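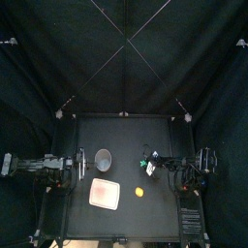 Plondo is a set of short written notes on reusing household containers for starting seeds indoors. It holds 1,000 notes in English, sent in by home gardeners through the Skadosura mailing list and cleaned up by hand. Each note covers one kind of container and one kind of plant. The most common container by far is the translucent plastic cup, and the label for it is cup_clear whether or not any printing is mentioned. Yogurt tubs, egg cartons and milk jugs have their own labels.

What is in the files

notes.csv has one row per note: id, container, plant, month_sown, drainage, text. The drainage column is yes, no or unknown. If the sender wrote "a few holes" we put yes.

plants.csv lists the 78 plant names used, with the common spellings we merged. Bell pepper and sweet pepper are one entry. Squash and zucchini are two.

split.txt gives the 200 ids held back for testing. Please leave them out of training.

How the notes were cleaned

Siebe Leemans removed names, street addresses and shop links. Spelling was left alone unless the plant could not be identified. Kgomotso Mnguni checked the container labels and settled the ones we disagreed on, mostly tubs against jars. Notes run up to 2,000 characters. Longer ones were cut at the last full sentence.

Known problems

Tomatoes are heavily over-represented. Root crops hardly appear. month_sown is blank where the sender gave only a season, and southern senders mean something different by November than northern ones do. There is no region column, so do not use the dates to build a sowing calendar.

Some notes disagree with each other about watering from below. We kept both sides.

Use

Free for any use with credit to Plondo. Corrections go in the issue tracker with the note id in the title.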